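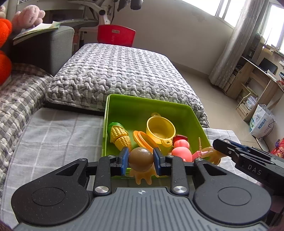

Animals & Nature | Ocean Life

What Is a Sea Star?

A sea star is an animal that lives on the floor of the ocean. Many people call it a starfish, but it is not a fish. It has no fins, no gills like a fish has, and no backbone. Its closest relatives are sea urchins, sand dollars and sea cucumbers. Scientists put all of these animals in one group called echinoderms (say it: ee-KY-no-derms). The name means "spiny skin."

Arms

Most sea stars have five arms. Some kinds have many more. The sunflower star can have more than twenty, and it adds them as it grows. The arms all meet in the middle at a part called the central disk. The mouth is on the underside of the disk, facing the sea floor.

A sea star has no front and no back. If it wants to go a different way, it does not have to turn around. It just lets a different arm lead.

Walking on tubes

Turn to the underside of an arm and there are rows of tiny soft tubes. These are called tube feet. A sea star uses them to move, to hold on to rocks and to pull on food. The feet work with water. The animal takes in seawater through a small plate on its top side and sends it through canals inside its body. When water is pushed into a tube foot, the foot gets longer. When the water goes back out, the foot gets shorter.

Tube feet make a kind of glue at their tips, and then another liquid that lets go of the glue. A sea star can stay on a rock while waves crash over it.
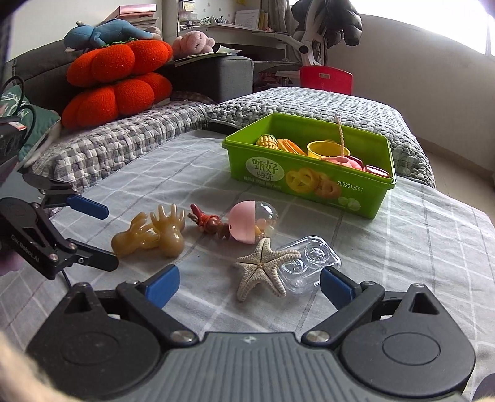

A dried sea star feels stiff and rough. The roughness comes from small hard pieces in the skin. They are made of calcium carbonate, the same material found in seashells and chalk. In a living sea star these pieces are joined by soft tissue, so the arms can bend. After the animal dies and dries out, the arms stay in one position. The color often fades too. A star that was bright orange or purple in the water may turn tan or nearly white.

Eating

Many sea stars eat clams, mussels and oysters. A clam shuts its shell tightly when it is in danger. The sea star climbs on top, grips both sides with its tube feet and pulls until the shell opens a little. Then it does something strange. It pushes its stomach out through its mouth and into the shell, and digests the clam right there. When the meal is over, the stomach goes back inside.

Other kinds eat snails, coral, sponges or bits of dead animals that sink to the bottom.

Seeing and sensing

A sea star has no brain. It has a ring of nerves around its mouth, and a nerve runs from the ring down each arm. At the tip of each arm, most kinds have a small eyespot. Eyespots cannot see a sharp picture. They can tell light from dark, and some can pick out large shapes such as a reef. To find food, a sea star mostly uses smell.

Growing a new arm

If a crab or a gull bites off an arm, many sea stars can grow another one. This is called regeneration. It is slow and can take a year or longer. While the new arm is coming in, it looks short and thin beside the others. A few kinds can even grow a whole new body from one arm.

Where they live

Sea stars live in every ocean, in warm water and cold. Some are found in tide pools, and others live thousands of feet down where there is no sunlight. They do not live in rivers or lakes. Their bodies need salt water.

If you find one

Look at a living sea star where it is. Do not pull it off a rock, as this can tear its tube feet. Do not keep it out of the water for a photo. Ask a grown-up to check the rules before you take anything home from a beach, even an empty shell. Some parks allow it and some do not.

Words to know

Central disk: the middle part of a sea star, where the arms meet.
Echinoderm: a sea animal with spiny or bumpy skin and no backbone.
Regeneration: growing back a part of the body that was lost.
Tube feet: small, soft, water-filled tubes used for moving and gripping.

Next in Ocean Life: Sand Dollars

Last updated January 4, 2020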